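Tue 30 December

Short week at Stastham, and the building is quiet. I came in at the usual hour and stayed with the cable sorting until the light was gone.

The question is still the same as in July. Does the policy learn better when we show it long clean demonstrations, or when we cut them and keep only the approach and the grasp? Musa Bako believes in the cut ones. I was for the long ones, but I am less sure now. We have 869 demonstrations in total, and today I trained again on the cut set only, with the same seed as before.

I ran 20 trials in the afternoon. Many of the misses were of the same kind: the gripper closes on the top of a loop, lifts, and the loop slides out. With the stiff harnesses this does not happen so much. The soft twisted ones are the problem, and I think the policy looks at the color more than at the shape.

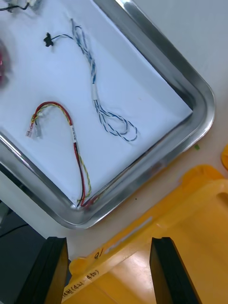
Wrist view over the tray, fingers open. Blue and white bundle, and the harness with the red wire.

After that I changed one thing. I moved the start pose higher, so that the wrist camera has more of the cable in view before the arm goes down. It helped a little — I write "a little" because I had time for only a few runs and I do not trust a small number. Tomorrow I will repeat it with the old pose too, in mixed order, so that I cannot fool myself.

I must also write to Zindell about the label format. My script reads the bin ranges wrong when there is a parenthesis, and I lost one hour for this.

Musa wants the draft by the weekend. I have the method section and half of the table.

Shares: 21
Comments (2)

Qaisi
Did you try to grasp near the wrap and not at the loops? We had less slipping this way.

pelin_r
Please post the result with the mixed order, also if it is bad.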